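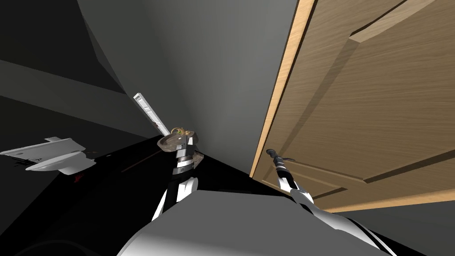 Hertta Rissanen

Is the "skin booster" package at the Brirkitz clinic in Rusthorpe worth the money? They quoted me 233 for one session and said most people need a course. I went in for a free consultation about the lines under my eyes, and within ten minutes I was being told my cheeks had "lost support." I'm 41. My cheeks seemed fine that morning. The woman doing the consultation couldn't tell me the name of the product, only that it was "the one everyone is having." She also said there was 200 off if I paid for the course before the end of February. Has anyone here had it done, and did it do anything a decent moisturizer wouldn't?

Fouad Boutros
Ritamstead

I'd walk away from any place that can't name what's in the syringe. Ask for the exact product, who makes it, and who will be holding the needle. Then ask what training that person has and what they do if something goes wrong. If they get huffy, you have your answer.

My wife had a course of something similar at a different clinic. She had small bumps under both eyes for 16 days and was told this was "settling." They did go down. Did her skin look better afterward? She says a little. I couldn't see it, and I was trying to. The before and after pictures they gave her were taken in different light, so I wouldn't put much weight on those either.

As for the discount, a deadline on a medical treatment is a sales trick. Call back in March and see if the price has moved.

Tyyne Huttunen

had it, loved it, everyone is so negative on here. 2 sessions and my skin GLOWED. go to Chuensuk though, not Brirkitz, parking is easier

Minttu Toivonen

Tyyne, glowed for how long? I hear that word a lot and it usually means the first week, when everything is a bit puffy.

Hertta, the under-eye area is a fussy place to inject and not everyone is a good candidate. I would see a dermatologist first, one who isn't selling the package. Mine told me to use sunscreen and leave the rest alone. I was annoyed, but I still have the money.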